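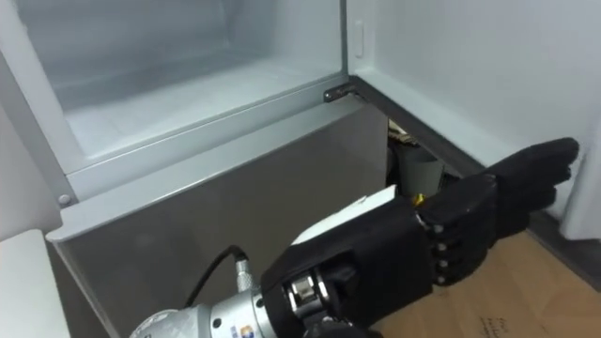
The Tradley city council votes next week on whether to keep Ward 2 as it is or split it along the rail line. Toàn Ngô has read every page of the proposal, including the appendix that the city posted as a scanned file in August. He spent four years drawing precinct maps for the county before he left to work for himself.

His first objection is to the arithmetic. The draft moves 2467 registered voters from the east side of the rail line into the neighboring ward. The staff memo calls the shift "minor."

"It may be minor for the city as a whole," Ngô said. "For that ward it changes who can win. The memo uses the citywide figure as the base and never gives the ward figure."

The proposal came from Councilman Skurkier, who has said the present lines leave his ward too large. Ngô accepts that the ward is over target. He disputes the remedy. State law lets a city adjust its wards between census counts when it annexes land, and Tradley annexed the Gosselin tract last year. That tract has 175 registered voters.

"You can absorb the tract by moving one line by four blocks," he said. "I drew it. It took an afternoon. The draft uses the annexation as the legal trigger and then redraws a boundary on the other side of the city."
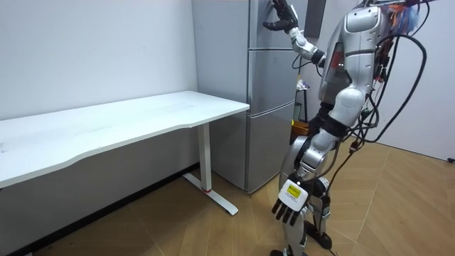
Does the city have to hold a second hearing before the vote? Under the charter, a second hearing is required only if the map is amended after the first one, and so far it hasn't been.

Ngô thinks an amendment is likely. Two members have asked for the four-block version to be put on the agenda as a substitute. If it is, the clerk must publish both maps, with the population tables, and the vote moves back by at least one meeting. He said the tables matter more than the maps, which were printed at a scale that makes the side streets unreadable.

He was also asked about the petition against the split, which was filed with 3227 signatures. He didn't put much weight on it.

"A petition on a ward map is advisory. The council has to receive it and enter it in the record. It doesn't have to act. I'd look at the addresses, to see how many of the signers live inside the affected precincts. That table hasn't been made."

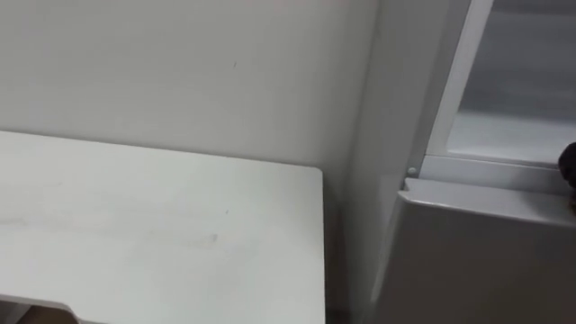
Councilwoman Flanov, reached by phone, said that the staff memo had been written to the usual format and that the ward-level figures were open to anyone who asked the clerk for them. She would not say how she intends to vote, and added that the four-block version "leaves the ward over target, just by less."

Ngô agreed with the last part when it was read back to him. His version leaves the ward above the target but inside the deviation the charter allows. He plans to hand in his worksheet before the filing deadline, with the block counts attached.

14 comments
Share 31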